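What does a school counsellor do?
A guide for pupils in Years 3 to 6

A school counsellor is a grown-up whose job is to listen. Pupils may talk to the counsellor about friendships, worries, changes at home or anything else that is on their mind. You do not have to be in trouble to see one. 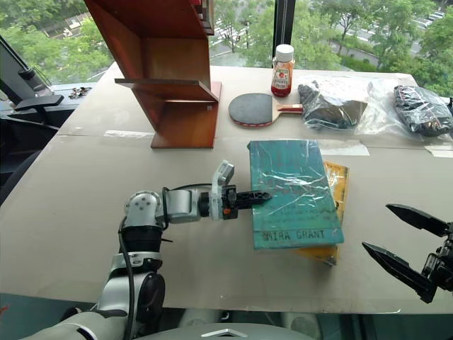 Heltstead, July

Heltstead Primary has 200 pupils and one counsellor, Gwenaël Courtois. The counselling room is called the Pollar Room and is next to the library. Pupils may visit at lunchtime or ask their class teacher for a time.

How do I ask for a talk?
Write your name and class on a slip and post it in the box outside the Pollar Room. You need not write down what the talk is about. Pupils are normally seen within two school days.

Will it be kept private?
Most of what you say stays between you and the counsellor. If the counsellor thinks that you or another person may be hurt, other adults must be told so that they can help. The counsellor will try to explain this to you first.

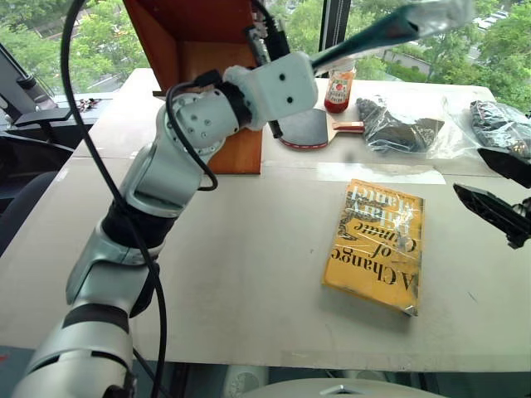
What happens in the room?
A first talk lasts until the end of lunch. You may speak, draw or sit quietly for a while. You may bring a friend to the first talk if you wish. Parents and carers who have questions should contact the school office.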